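第一章 怎样看一场演示

本章内容
1.1 参观之前
1.2 桌面上的活
1.3 演示与试验
1.4 几种常见的说法
1.5 记录
思考与练习

学完本章，读者应当能够：区分演示与试验；写出一份可供他人核对的参观记录；对“成功率”一类数字提出至少三个追问；说明换掉一件物品为什么可能等于换掉整个任务。

1.1 参观之前

多数人第一次接触机械臂，地点是展厅。有人引路，有人讲解，设备在围栏或黄线后面动几下，观众鼓掌，然后领一份彩页回家。工程专业的学生也不例外，区别只在于学生回去以后还要交一份报告，而这份报告往往和彩页写得差不多。

本书从一次开放日讲起，用意就在这里。后面各章要讲运动学、标定、抓取规划和误差分析，这些内容都有公式可依。看演示没有公式，反而最容易出错。编者批改过许多参观报告，里面最常见的句子是“机器人准确地识别并抓取了各种蔬菜水果”。这句话里的“准确”“识别”“各种”，三个词都没有依据。写的人在现场站了十分钟，看到夹爪合拢，看到东西离开桌面，便以为自己看到了识别。识别是看不到的。能看到的只有动作。

本章所用的材料来自 Holtgate 的一次开放日，日期是7月11日，星期一。主办方在请柬上写的主题是“柔性分拣”，展出的系统叫 Sorkolex，配套的任务软件叫 Femis。请柬上还印着一个数字：1000次连续抓取。至于这1000次抓的是什么、在哪张桌子上抓的、失手算不算在内、中途有没有人重新摆放过物品，请柬没有写，现场的展板也没有写。编者当天问过讲解员，得到的回答是“详细数据稍后提供”。到12月本章定稿时，仍未收到。

这并不说明数字是假的。它只说明这个数字目前不能用。读者在以后的工作里会反复碰到这种情况，应当习惯把“不能用”和“是假的”分开记。

参观前建议做一点准备。先弄清楚展出的是整机、样机还是研究平台；再弄清楚当天演示的任务由谁选定；最后，带纸和笔。手机录像有用，但录像会让人放松，以为回去可以慢慢看，结果往往是角度不对，关键的一下恰好被讲解员的肩膀挡住。

1.2 桌面上的活

开放日的主要展项是双臂分拣。任务说起来很简单：桌上散放着若干蔬果，两条机械臂要把它们收进篮子。讲解员把它称为“厨房级难度”，这个说法没有定义，本书不采用。 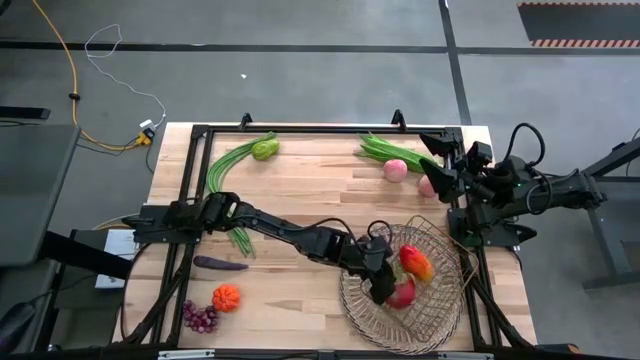 图1-1 双臂分拣工位。左臂夹爪伸在藤编篮的左侧，右臂夹爪张开，停在桌面右上角的上方。

先看物品的选择。篮里的芒果和另一只红色水果、桌上的两只桃子模样的果子，大小适中，外形接近球或椭球，对两指夹爪来说属于容易的一类。茄子细长，横放着，两指从侧面夹取也不算难。真正有意思的是那一束长豆角。它由许多细条组成，散开的一端像扇子，夹爪碰到哪一根、带起几根，事先很难说定。靠近右臂的那把带叶的长茎菜也是同样的问题。葡萄则是另一种麻烦：一串东西，抓住一部分，其余部分跟不跟着走？

开放日的讲解词几乎全部用在球形的东西上。讲到豆角时，讲解员说的是“系统同样支持柔性物体”。“支持”是销售用语，在技术报告里应当换成可以检验的句子，例如：在何种摆放下，以何种夹持位置，尝试多少次，其中多少次整束移入篮内，没有散落。凡是换不成这种句子的，就先不要写进报告。

再看摆放。蔬菜大致分在桌面的两侧，中间留出一大片空木板。这样的布局对双臂系统有利，因为左臂管左边，右臂管右边，需要两臂交叉或避让的情形就少了。编者无意说主办方有意为之，也许随手一放就是这样。但是写报告的人应当把布局记下来，因为换一种布局，路径规划的难度可能完全不同。一份只写“桌上有蔬果若干”的报告，别人拿去是无法重做的。

篮子也值得记一笔。编篮里还套着一只网格状的篮筐，一角高出篮沿，斜着伸在右边。目标容器里有这样一个突出的角，放置动作就要考虑避开它。讲解员没有提到这一点。提问的观众也没有提到，大家都在看夹爪。

还有场地。工位下面是平整的灰色地面，工作台由黑色金属架围住，台面是浅色木条拼成的。光线、背景颜色、台面纹理，都会影响视觉系统的表现。浅色木面上放一根深紫色茄子，对比是很强的；同一根茄子放在深色台面上，结果如何，当天没有演示，因此也就不知道。不知道的事情，报告里写“未演示”三个字即可，不必替主办方补上一句“预计同样有效”。

1.3 演示与试验

演示的目的是让人看见系统能做什么。试验的目的是弄清系统在什么条件下做不到。两者用的可能是同一台设备、同一张桌子、同一批蔬菜，得到的东西却很不一样。

演示的次数少，条件由演示者挑选，停止的时机也由演示者掌握。一轮做得漂亮，就在这里停下来请观众提问；一轮做得不漂亮，就说“我们再来一次”。这是人之常情，换了编者去讲也会这样做。可是观众回去以后，记得的是漂亮的那一轮。

试验要求事先写明条件和次数，写明什么算成功，做完全部次数再统计。中途不得更换物品，若更换则须记录。失败要分类：没有夹住、夹住后滑落、放偏、碰倒别的东西、停机。把这些都并入“失败”一栏，数据的价值就损失了大半；而把其中几类悄悄划归“已恢复”，损失得更多。

举一个算术上的例子。设某系统在30次尝试中全部成功。听上去很好。按照统计学里常用的“三倍法则”，零失败时失败率的95%置信上限可用3除以次数来近似，3除以30，等于十分之一。也就是说，30次全部成功，仍然不能排除真实失败率高达一成的可能。一条每天要处理4000件物品的分拣线，按这个上限去算，每天可能有400件出问题。这个例子不涉及任何具体产品，但读者不妨把它记在笔记本的第一页，参观时翻一翻。

还有一个更难处理的问题：独立性。三倍法则假定各次尝试互不影响。同一只桃子，放在同一个位置，由同一条臂抓上30遍，得到的并不是30份独立的证据，更接近一份证据抄了30遍。

1.4 几种常见的说法

“看得见”。许多系统在腕部或夹爪上装有相机，讲解员往往会把相机画面投到大屏幕上，告诉观众这就是机器人眼中的世界。这个比喻很有感染力，也很容易误导。屏幕上播出的是图像，人看到图像时，大脑已经替自己认出了豆角和像是番茄或短椒的东西。软件从同一幅图像里得到了什么，图像本身并不会告诉我们。

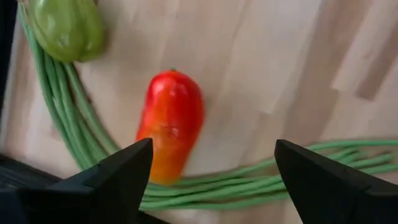

要判断软件得到了什么，得去看它的输出：分割结果、候选抓取点、置信度，以及它最后选了哪一个、放弃了哪些。开放日上，Femis 的界面只显示任务名称和一条进度条。编者询问能否显示中间结果，讲解员说那是内部版本才有的功能。这个回答可能属实，但对观众来说，效果等于没有。

近处的视角还带来另一个问题。当两根手指都在视野里，它们自己就会挡住一部分目标。物体的一端被指尖遮住，下面又压着或者挨着别的细长物体，这时要分清哪条边缘属于哪件东西，对人来说很轻松，对算法则未必。如果讲解员说“遮挡不是问题”，合适的追问是：遮挡到什么程度仍然不是问题？有没有曲线？

“自主”。这个词的用法极宽。从按一下按钮后全程无人干预，到每一步都由操作员在隔壁房间遥控、只是观众看不见，展会上都有人称之为自主。参观者应当直接问：刚才那一轮，哪些动作由程序决定，哪些由人决定？答案若含糊，就在报告中写“控制方式未说明”。编者在 Holtgate 问了这个问题，得到的回答是“高度自主”。记录照写：未说明。

“通用”。桌上有蔬有果，有圆有长，于是便有人说系统通用。可是一张桌子上的种类再多，也还是一张桌子。通用性要靠没有见过的物品来检验，最好由外人当场提供。开放日上有观众从包里掏出一只橘子，问能不能放上去试试，讲解员婉言谢绝，理由是安全规程。规程确实应当遵守，橘子的问题也就一直留在那里。

“已经量产”。请柬背面提到 Nguyen 项目，称其为 Sorkolex 的首个落地案例。落地是指签了合同、装了设备，还是已经在不停线的条件下运行？三者相差很远。核实的办法是请求到现场去看一次，而且要挑一个普通的工作日去看。

1.5 记录

本书推荐一种很朴素的记录格式，分为左右两栏。左栏只写看到的，右栏写听到的。看到的用陈述句，听到的注明来源。推断既不进左栏，也不进右栏，另起一页。

左栏可以这样写：两条黑色机械臂，分装在桌子两侧；豆角一束，在桌面左上部，从左臂下方穿过；右臂夹爪张开，位于桌面右上角上方。右栏可以这样写：讲解员称系统支持柔性物体；讲解员称控制方式为高度自主；请柬称连续抓取1000次。

初学者常嫌这种格式太笨，觉得左栏的内容微不足道。等到两个月后需要比较两家系统，就会发现右栏的话几乎一模一样，可以比较的全在左栏。

另有一条实用的提醒。参观时不要只盯着正在动的部分。夹爪移动时人人都看夹爪，而线缆怎样走、桌边有没有临时添加的零件、地上贴了什么标记，这些静止的东西往往更能说明一套系统处于哪个阶段。当然，说明到什么程度要谨慎。地上有胶带，只能写地上有胶带，至于它是安全线、定位线还是别的，问过再写。

思考与练习

1. 把下面这句话改写成可以检验的陈述：“该系统能够灵活应对各种形状的农产品。”改写时需补充哪些条件？列出你认为主办方最不愿意公布的一项，并说明理由。

2. 参照图1-1，按照1.5节的格式写一份左栏记录，不超过十行。写完后交给没有看过该图的同学，请他按你的记录画出布局草图，再与原图对照，标出出入最大的地方。

3. 某厂商声称其系统连续抓取1000次无失败。用三倍法则估算失败率上限。若这1000次只使用了10件物品，你对这一估计的信心有何变化？

4. 设计一个由参观者提供物品的演示流程。要求既不违反安全规程，又使演示者无法事先挑选物品。

5. 找一份你自己以前写的参观报告，把其中属于“听到的”句子全部划出来。剩下的部分还够不够交作业？

第二章从坐标系讲起。没有学过线性代数的读者，请先读附录甲。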